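How a Bottle Cap Works

A screw cap is a simple machine. Inside it runs a raised spiral line called a thread, and the neck of the bottle has a matching one. A thread is a ramp wrapped around a tube. When you turn the cap, it slides down the ramp and presses tightly on the rim.

A paper cup has no thread. Its rim is rolled over to make it stiff and smooth to drink from.

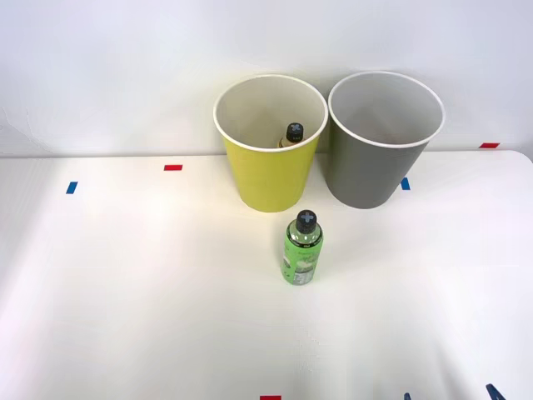 Two paper cups and a green plastic bottle.

Look at the side of a cap. Many have small ridges, which give your fingers something to push against. The band under the ridges is called the tamper band. Thin bridges of plastic join it to the cap. The first time the cap is turned, the bridges snap and the band stays on the neck — a sign that the bottle has been opened.

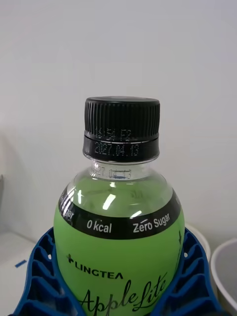

A ridged cap. The date is printed on the band.

Fizzy drinks need a tight seal. The gas in the drink pushes outward in all directions, and the cap has to hold it in. Many caps have a soft liner or a thin plastic ring inside that fills the tiny gaps.
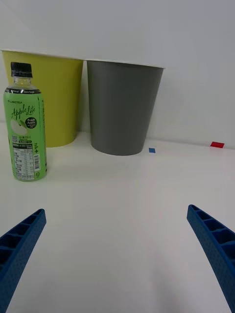

A clear bottle with a black screw cap.

Try it: fill an empty bottle with water, close it and hold it upside down over a sink. Loosen the cap a little at a time. Note how far it turns before the first drop falls.

Words to know
Thread: a spiral ridge on a screw, cap or neck.
Seal: a join that keeps liquid or gas in.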